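Ticket 292
Subject: Color printer at Stomside prints red as orange, black text has a fuzzy edge
Opened by: Iona Cowie
Site: Stomside, upstairs office
Device: Brosell color laser, shared through print server Buchanan
Priority: Normal
Status: Resolved
Opened: November 9, 2018

Original report

The color printer upstairs is printing reds as a dull orange. It was fine at the start of the week. Black text also looks wrong in places, with a thin colored edge on one side of the letters. I have tried two different documents and three computers and get the same result. Plain black and white letters look normal. Same file sent to the printer at Sallside comes out right.

I replaced the yellow toner yesterday because the panel asked for it. The problem may have started before that, I can't say for sure. We have a mailing due and I would like to use this printer for it.

Update 1, support

Thanks for the detail. Please do the following and write back with what you get:

Print the built-in color page from the printer's own panel (Menu, Reports, Color Page). Do not print it from a computer.
Open the front door and check that all four cartridges are pushed in until they click.
Send us the driver name shown on your computer under Printer Properties, Advanced.

The color page matters most. It does not go through the server, so it tells us which half of the problem to look at.

Update 2, Iona Cowie

Cartridges are all in. The yellow one moved a little when I pressed on it, but I don't think it was loose enough to matter. Color page attached. Red bar looks red to me. The black text on that page still has the colored edge, mostly magenta, on the right side of each letter.

Driver name is "Universal Color Class Driver." My old laptop, which has not been connected for a while, says "Brosell Color Series" instead.

Update 3, support

That gives us two separate faults.

The colored edge shows on the internal page, so it comes from the printer. The usual cause is registration: the four colors are not landing in quite the same spot. Opening the door and changing a cartridge can be enough to shift it.

The orange reds do not show on the internal page, so they come from the computer or the server. The driver name changed. We checked Buchanan and the Stomside queue was switched to the class driver during the server update. The Sallside queue was skipped because it was in use at the time, and it still has the maker's driver.

For the registration, please run Menu, Maintenance, Color Alignment, Full. It takes a few minutes and the printer will make a grinding noise partway through. Let it finish and do not open the door. We will change the driver from here.

Update 4, Iona Cowie

Ran the full alignment. It stopped the first time with a message about the transfer belt. I turned the printer off, waited, turned it on and ran it again, and it finished. Black text is much cleaner now. I would call that part fixed.

Reds still orange.

Update 5, support

The maker's driver is now on the Stomside queue. Your computer will keep the old one until the printer is removed and added again. Steps:

Open Printers and remove the Stomside color printer.
Restart the computer.
Add it again from the Buchanan list. Pick the entry without "copy" in the name.
Open Printing Preferences, Color tab. Set Color Mode to Automatic and leave Toner Saver off.
On the Quality tab choose 600 dpi.

If the Color tab is missing, the class driver is still installed and you will need to remove it again.

Update 6, Iona Cowie

Done on my computer. The Color tab was missing the first time, so I removed it again and restarted before adding it, and then it was there. Toner Saver was switched on — I turned it off.

Red looks right on our letterhead. I have not tried a picture yet.

Update 7, support

Good. Pictures and letterhead are handled differently by this driver, so please try one before you start the mailing. Use plain paper from Tray 2.

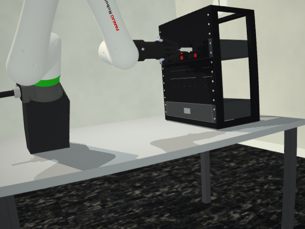 Pictures go through the photo setting, and that has its own saturation slider on the Color tab. Leave it at the middle mark. If someone has moved it, strong colors go off before pale ones do, so check the strong ones against the screen first. FANUC should be a clear red next to the black of Robot, and the ring at the top of the pedestal should be bright green. The white parts of the arm are useful for a different fault: any pink or yellow tint there means the background level needs to be reset from the panel, and the driver has nothing to do with it.

Update 8, Iona Cowie

Printed one copy on plain paper and one on the heavier stock. Red and green both match my screen on the plain sheet, and I see no tint in the white. The heavy stock is a little darker overall but acceptable. The slider was already in the middle.

Two questions. Do the other computers upstairs need the same steps? And is it safe to run 2000 sheets through this in one go? The mailing is single-sided.

Update 9, support

Yes to the first. Each computer that picked up the class driver has to have the printer removed and added again. The old laptop can be left alone.

On the mailing, the printer can do it, but send it in batches of a few hundred and empty the output tray between them. Set the paper type to match what is loaded — the heavier stock will smear if the printer thinks it is plain. Run a Quick alignment when you change toner. Full is not needed.

We have locked the driver on both queues so the next server update will not replace it.

Update 10, Iona Cowie

All computers upstairs done. First batch printed without trouble. OK to close.

Closed by support
Cause: class driver applied to Stomside queue on Buchanan; color registration off at the printer.
Fix: maker's driver restored and locked, full color alignment run, Toner Saver off.
Follow-up: order a spare transfer belt for Stomside.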